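Pledley kitting cell: progress report to the Gadus fund, demonstration visit in March 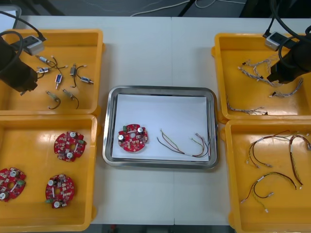 The kitting table with its four yellow parts trays and, in the centre, the steel tray lined with white paper.

1. Purpose of the visit

The second instalment of the grant depended on a demonstration to the fund's assessor. Radomír Sokol attended for Gadus. Koen Desmet ran the cell for the project, with two members of the Kubíček assembly team present to comment on the parts handling.

2. What was shown

The task is to make up a kit from mixed parts and place it in the central tray. The two arms work from opposite sides of the table. A red round circuit board and a coloured wire harness go side by side on the paper. The solenoids and the braided harnesses are supplied from the two upper trays.

Visitors arrived at 10.30 and the cell ran until lunch. Mr Sokol asked for the trays to be shuffled by hand between runs, and this was done.

3. Results to date

We have recorded 600 complete kits against a target of 1000 for this stage. The full project target remains 2000. Boards are picked reliably. Harnesses are slower, mainly when the loose ends of one lie across another. Solenoids are still sometimes gripped by the lead wires, and the operator then stops the run and resets the part.

4. Points raised

The Kubíček team asked whether the harness could be laid with its connectors always facing the same way. At present it is not. We have agreed to try this on the coloured harness first.

Mr Sokol noted glare on the yellow trays under the overhead lights. We will test matt trays from Tanutetti and report any difference.

He also asked for the cables on the floor behind the table to be put in covers before the next visit.

5. Spending

Spending is within budget. The money set aside for spare gripper fingers has not been used and we ask to carry it forward.

6. Next steps

Finish the remaining kits for this stage. Fit the cable covers. Send the run logs to Gadus with the next report. Koen Desmet remains the contact for the cell.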